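Climunis Gripper Evaluation
Interim report to the program office
Report date: 8 November 2022
Prepared by: Manju Semwal, Biloscombe site

1. Work in this period

The period was spent on the side-by-side trial of the two hand-held gripper candidates, Kanaujia and Timier. The rigid-object set was closed out in the previous report. The remaining work is the deformable set, which covers fiber tufts, loose bundles and other items that change shape under the fingers.

A total of 770 grasps were logged across both candidates. Of these, 40 were excluded because the fisheye camera lost exposure lock. The fault was traced to a firmware setting and has not come back since the setting was changed.

2. Finger lining

Both candidates were run with the black rubber lining. The ribbed lining holds fibrous material at lower closing force than the smooth one. It also sheds less when the fingers open, although strands still lodge between the ribs and have to be picked out by hand. Cleaning is now a fixed step after every 35 grasps.

The smooth lining will be kept as a fallback for the rigid set, where no difference was measured.

3. Two-gripper handling

Handover and two-sided holding were added to the protocol at the request of the program office. The item starts at a round white dish on the table and is worked with one gripper on each side. Each gripper carries its own camera, and the marker block on the opposite unit is used to recover relative pose.
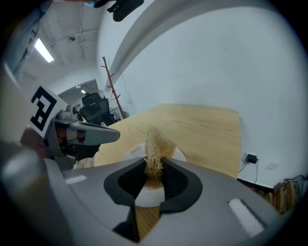
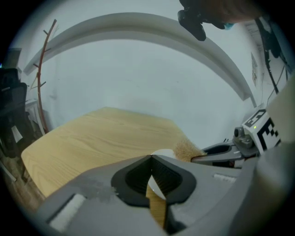

Figure 1. Fibrous items at the white dish, seen from the gripper cameras. First view: tuft pinched between the fingers. Second view: bristly item held against the opposite gripper.

Relative pose was recovered in most handover runs. The failures fall into two groups. In the first, the marker block turns edge-on to the camera during the approach. In the second, the material itself spreads over the marker. The first group can be reduced by tilting the mount. The second depends on the item and will be reported separately.

Operators found the two-sided hold tiring over long sessions. Sessions were shortened and the daily total was left as it was.

4. Open issues

Finger wear. One pair of linings was replaced early after the ribs began to round off. Spares are on order.

Time sync. The offset between left and right recordings drifts over long runs. It is corrected in processing for now. A hardware trigger is being tested on the bench.

Item set. The deformable set holds 13 items. Two of them compress permanently with use and need to be replaced between candidates for the comparison to be fair.

5. Next period

Complete the deformable set on the second candidate, repeat the handover runs with the tilted marker mount, and issue a recommendation on finger lining. No change to budget is requested. The end date stands, provided the spare linings arrive in November.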